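Home Forums Fixtures Tickets Members Log in
Search this forum... Go Advanced

Stornham Polo Club opens the season in May, who's in?
Posted March 29, 2021 by chukkerfan

Just saw the club newsletter and I'm thrilled! Opening day is back on, 8 teams, and Varkalent is sending a side for the first time. Tailgating along the north rail again (bring your own chairs), gates open early so people can walk the pony lines. I've missed this so much.

divot_stomper wrote:
Yes!! Already told my sister. Does anybody know if the Aigner team is keeping Ingeborg Kaufmann at number 3? She was a joy to watch last time out, that backhand under the neck!

ninegoaldreamer wrote:
She's in, but I heard at 2. Gertraud Ammann moves back to 3 and takes the penalties.

chukkerfan wrote:
Oh, I don't love that. Kaufmann reads the field better than anyone they have.

ninegoaldreamer wrote:
Disagree! Ammann hits longer and she's calmer from the 40. Let Kaufmann chase, she's got the ponies for it.

candenano_kate wrote:
Candenano supporter here, and I hope you two keep arguing until the throw-in :) We're bringing a full side and a very loud trailer. Is parking still by the lower gate?

divot_stomper wrote:
Lower gate for trailers, cars go up the hill. Wear boots, it stays soggy up there.

chukkerfan wrote:
Good to know. And everyone stay for the second match, the light over that field late in the day is gorgeous. Few from me:

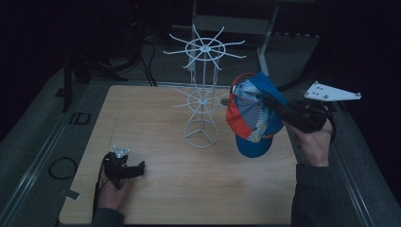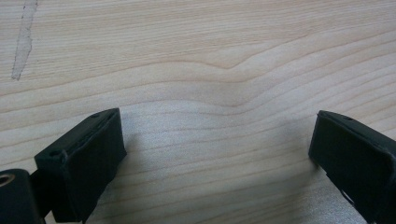
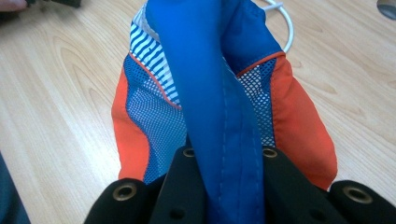
Cap and white wire stand (first), wood grain (second), blue and orange fabric (third)

candenano_kate wrote:
See you all at the rail!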